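Guardar la ropa de invierno sin que huela a cerrado

1.204 compartidos | 17 comentarios

En casa hacemos el cambio de armario dos veces al año y durante mucho tiempo lo hicimos mal. Metíamos los jerséis en bolsas de basura, las bolsas en el altillo, y en otoño salía todo arrugado y con olor a humedad. Lo que sigue es el sistema que usamos ahora. No requiere comprar gran cosa.

Lavar antes de guardar

Toda la ropa se guarda limpia, también la que solo se ha puesto una vez. Las manchas de sudor o de comida que no se ven en febrero salen amarillas al cabo de unos meses, y además atraen a la polilla. La lana se lava en frío, con poco detergente y sin suavizante. El suavizante deja una película que con el tiempo se pone rancia.

Secar bien es tan importante como lavar. Un jersey grueso puede parecer seco por fuera y tener las costuras húmedas. Yo los dejo tendidos en plano un día más de lo que parece necesario, y los abrigos los cuelgo en el pasillo con la ventana abierta. Si hay lluvia varios días seguidos, espero. Una sola prenda húmeda basta para estropear la caja entera.

Elegir la caja

Para la ropa de punto uso cajas de plástico con tapa y cierres a los lados. El cartón vale para un piso seco, pero absorbe humedad y no protege de los insectos. Las bolsas de vacío ahorran mucho sitio con edredones y mantas sintéticas - con plumas y lana no las recomiendo, porque el relleno queda aplastado y le cuesta recuperarse.

Prefiero las cajas medianas. Las grandes caben mejor debajo de la cama, pero llenas de ropa pesan demasiado para subirlas a un altillo con escalera. Antes de comprar, medid el hueco con la puerta del armario abierta y contad también lo que sobresalen el asa y los cierres. Yo compré 6 en Reisinger sin medir y dos acabaron en el trastero con las herramientas.

Las cajas nuevas suelen oler a plástico. Se lavan con agua tibia y un chorro de vinagre, se aclaran y se dejan abiertas una noche. Las usadas, igual, y hay que pasar un trapo por el canto de la tapa, donde se junta el polvo. Conviene llenarlas sobre una mesa y no en el suelo, la espalda lo nota.
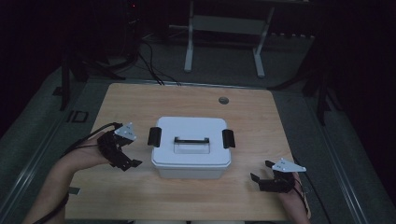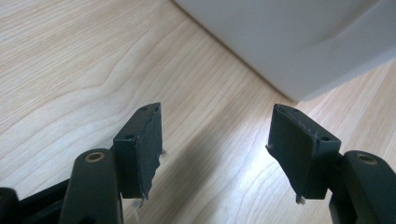
Mesa de madera clara.

Cómo llenarla

Lo más pesado va abajo: vaqueros, pantalones de pana, sudaderas. Encima, los jerséis doblados en tres, y arriba los gorros, los guantes y las bufandas, que son lo primero que se busca cuando refresca. No hay que apretar. Si para cerrar la tapa hay que empujar con las rodillas, sobra ropa.

Entre capa y capa pongo papel de seda blanco. El de periódico mancha, sobre todo las prendas claras. Para la polilla uso saquitos de lavanda, que renuevo cada año, y trozos de cedro que lijo un poco cuando dejan de oler. No hacen milagros, pero sobre ropa limpia suelen bastar. Las bolas de naftalina las dejé hace tiempo: el olor no se va ni con dos lavados.

Para la humedad va bien una bolsita de gel de sílice en cada caja, de las que vienen con los zapatos. Deben quedar fuera del alcance de los niños y de los animales.

Etiquetas

Escribid lo que hay dentro y de quién es. Uso cinta de carrocero y rotulador permanente, y la pego en el lado corto, que es el que queda a la vista. Las etiquetas adhesivas normales dejan restos que luego hay que quitar con aceite. Si cambiáis el contenido, cambiad la cinta en el momento.

Dónde ponerlas

Lejos de radiadores y de paredes que dan al norte. En el trastero, sobre un palé o unos listones, nunca directamente en el suelo. A mitad del verano abro las cajas una tarde, toco la ropa del fondo y vuelvo a cerrar. Este año lo hice el 7 de agosto y encontré un gorro con polilla. Estuvo una semana en el congelador, dentro de una bolsa cerrada, y después lo lavé.

Al sacar la ropa en otoño, un rato al aire y listo. Los jerséis que salen con marcas de doblez se cuelgan en el baño mientras alguien se ducha.

Burgi Pichler

Compartir | 9 compartidos hoy | Ver los 17 comentarios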